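Clarnia old town in one day without a car, doable?

Asked in: City breaks > Getting around
Views: 655

Going in March, first time. We've only got the one full day in Clarnia before moving on to the coast, and I'm trying to work out if we can do the old town, the upper fortress and the Iordache house museum all without hiring a car. Two adults and my mum, who is fine on the flat but slow on steps.

What I know so far, or think I know:

The fortress is up a big hill. One blog says there's a lift, another says it's 400 steps and no lift. Which?

The Iordache house shuts for lunch, but I can't find what time. Their own site has the summer hours on it and nothing else.

We're staying by the station, on the Clumonari side of the river. Looks close on the map but there's that railway line in between and I can't see where you cross.

Also is it worth paying for the walking tour or is it the sort of place you just wander. We did a paid one last year somewhere else and it was mostly standing outside shops. Don't want to do that again.

And what do people wear?? The forecast sites are all over the place.

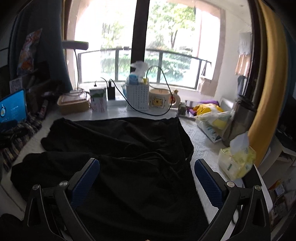 Budget is middling. Happy to pay for a taxi once, not all day. Mum likes a proper sit-down lunch, not a sandwich on a wall. Not bothered about shopping, very bothered about old churches and anything with a view. Train out is the next morning so the evening is free too, if there's anything worth staying up for.

Thanks in advance, sorry it's long.

3 answers

Answer from platform9
Accepted by the asker

Yes doable. Done it twice, both times on foot plus one bus.

Both blogs are sort of right. The lift is on the north side, behind the bus stands, and it only takes you to the lower terrace. From there it's a sloping path, cobbled, with a handrail for most of it. The 400 steps are the other way up, from the river. Pretty, but don't do that to your mum. Come down that way yourself if you fancy it and meet her at the bottom.

The lift does go out of service in winter. It was running when I went in March but I'd ask at the kiosk before you queue. If it's off, get your one taxi to the top gate and walk down the path. Drivers know it as the upper gate, if you just say fortress they'll drop you at the river steps. Ask me how I know.

Crossing from Clumonari: there's an underpass at the far end of the station, past the left luggage. Comes out on the old bridge road. It has a ramp. Don't go by the map, the map wants to send you round by the main road and that's a horrible walk with lorries.

Order I'd do it in:

Fortress first, be there when it opens at 9. Coach parties turn up later and the terrace gets packed. Then down into the old town for the churches, the two on the square and the little one behind the fish market, that's the one with the painted ceiling. It looks locked, push the door. Lunch. Iordache house after, as it reopens at 3 outside the summer. Last entry is earlier than you'd think so don't dawdle over pudding.

Lunch, go one street back from the square. Anywhere with the menu only in the local language and a set price on a board. Soup, main, coffee. Places on the square itself are twice the money and the chairs are awful.

Walking tour, I wouldn't bother. The tourist office has a free leaflet with a route on it that covers most of the same stops. Evening, walk along the river wall when the fortress is lit up, then bed.

Clothes: layers and a waterproof. It's the wind up top that gets you. Flat shoes with some grip, those cobbles are like glass if its been raining.

Answer from tidewrack

Disagree about the tour. We did the afternoon one and it was the best bit of the trip, the guide got us into a courtyard you can't get into on your own. Depends who you get I suppose. But it's a lot of standing so maybe not with your mum.

Museum is small by the way. Half of upstairs was shut when we went, some work on the floors. Still liked it. Kitchen at the back is the best room and people walk straight past it. Cash only on the door, or it was then.

One thing not mentioned above, toilets. There are none at the fortress apart from the cafe, and they want you to buy somthing. Go at the bus stands before you take the lift.

Answer from mo_travels

just get a taxi everywhere its cheap

Comment from the asker

Brilliant, thank you, exactly what I needed. Going with fortress first. Didn't know about the underpass at all, we'd have been out on that main road with the lorries. Will ask at the kiosk about the lift. One more if anyone's still reading, is the bus you mentioned from the station or do you have to cross first? And do you pay on board?

Reply from platform9

Cross first, the stop is right by the underpass exit, old bridge side. Pay the driver, coins, he won't thank you for a note. You want the one that says bus stands on the front, the other one goes out to the hospital. Only three stops so if the weather's nice just walk it. Same bus back in the evening but they thin out after tea so check the board when you get off.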